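The Housekeeping Robot and the People Who Keep House for It

The company line at Mullmont is that the machine tidies a bedroom. I spent a day in the room where it is supposed to learn how, and by lunch I had started keeping a list of everything that gets done for it before it lifts a sock.

The list begins at seven in the morning, when Homa Babaei unlocks the building and starts on the cables. She is the technician for the robot, a two-armed, two-legged thing the staff call Caron, and she goes over each cable loop at the wrist and elbow with a flashlight and her thumb. A loop that is too tight pulls at the connector when the arm reaches. Too slack and it catches on furniture. The brochure says nothing about this. She has a roll of tape on her belt and uses a lot of it.

Then comes the bed. The task is simple to say: clothes off the cover, into a basket. Getting the room ready to let that happen takes longer than the task would take you or me.
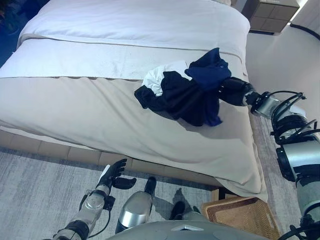 Can the robot be left alone to work overnight?
Mullmont's own answer is that it can't yet. A trained person stays within reach of the stop button for every run, and the joints are checked by hand before the next one starts.

That was the part I kept coming back to. Zirnent, the firm that builds the arms, sells them on saved labor. Touran Nouri, who runs the test room, was frank about where the labor goes. "We log it," she told me. "Last quarter the cell did 1,553 runs. I can tell you what every one of them cost us in setup." She didn't tell me, though I asked twice.

Setup means the reach check, done again any time the bed or the basket shifts. It means bringing both hands through an open-and-close routine of 27 moves while Babaei listens for a finger that lags. Cloth is hard on the hands. Lint works into the knuckles, and a finger that drags even a little will pinch one layer when it should have pinched two. She brushes them out with what I took to be an old toothbrush. She confirmed that it was an old toothbrush.

White cloth on pale bedding is its own headache. Priit Juška, the software engineer, says the vision system has to find an edge before the hand can plan a grip, and a rumpled towel on a beige cover offers it few good ones. His fix in April was to change the room lights. A second fix changed them back.
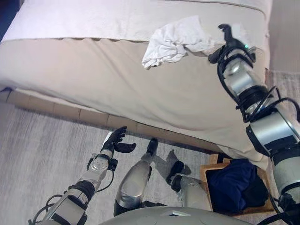 A towel on the bed and the right hand just above it, with dark blue cloth in the box on the floor.

I asked Juška how much of the progress since then belonged to the software and how much to Babaei's toothbrush. He laughed and said he'd rather I didn't print a ratio. I doubt he has one.

None of this makes the project a fraud. The arms are well made, and the people are good at what they do. My complaint is with the sales talk, which counts the seconds the hand is moving and leaves out the morning. Asanka Uddin spent 13 years servicing packing lines before he joined the wrist team, and he thinks the comparison with factories is unfair to both sides. A packing line sees the same carton all day. A hand going under a fold of cloth meets something different each time, and his small wrist camera often has little to look at but weave.

Uddin wants the fingertips inspected every 200 grips. Nouri would like to stretch that out. They were still arguing about it when I left them to get coffee. 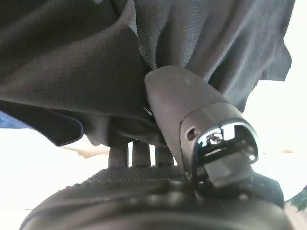
What a Buyer Should Ask

Zohreh Shirazi buys equipment for Mohammadi, a small hotel group that has been offered a trial. She has read the brochure and has questions that aren't in it. Who brushes out the fingers? Who comes when a connector works loose, and how long does the room sit closed until they do? Is the person at the stop button on the vendor's payroll or on hers?

She sent those to Zirnent in writing. The reply offered her a demonstration. She has asked for it to start at seven in the morning, with the cables.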